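Four weeks into robot club and I finally have something to write about other than cables. Last time I posted, Nusrat Dewan and I were still arguing over table height. Well, the table stays where it is, the arms are up, and we're on to cubes!

The task for our summer showcase sounds so easy. Two arms, a handful of little colored cubes, and a pass from one gripper to the other. We named the program Suner (long story, Piyumi picked it) and it's now 567 lines, most of them mine, so please be kind.

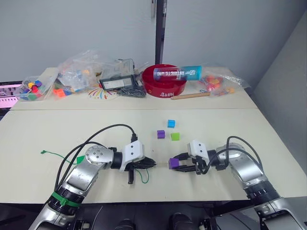 Purple cube in the gripper, four more waiting their turn.

Chaminda Navaratnam wrote the first version of the handoff in July and it was painfully slow – 53 seconds for one pass. I spent a whole evening cutting out pauses, then put half of them back in after the arms started jerking. We're at 30 seconds now and I'm pretty happy with that. 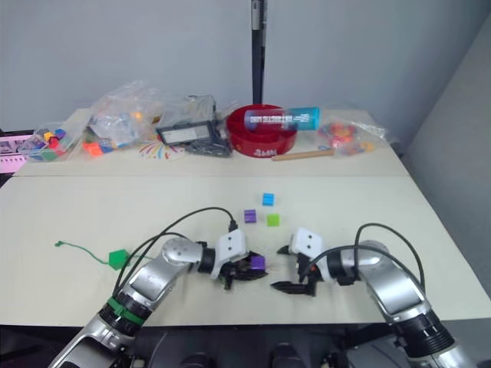
The other thing eating my time is grip force. Squeeze too hard and the motors complain, too soft and the cube slides out while you're lifting it. Shanthi Haque keeps a log of every attempt (131 so far, she's way more patient than I am), and her notes say most of our drops come from closing on a corner. 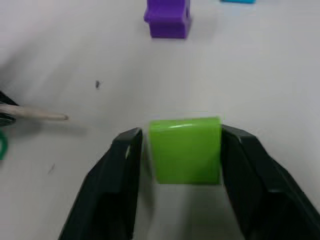
So now we make the fingers line up with the flat sides before they close, and I added a tiny wait after that. Sumaiya wants to try softer finger pads too, but I'd like to get the code settled first – one change at a time, or we'll never know what helped.

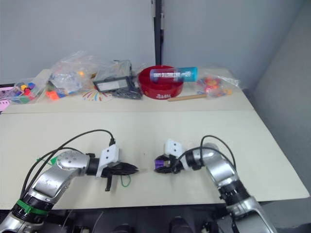
Next up is getting both arms back to their start position without me hitting the stop button in a panic. I also promised Piyumi I'd clean up my variable names. "thing2" is apparently not okay. If you've tuned a two-arm handoff before, leave me a comment, I'll take any tips you've got!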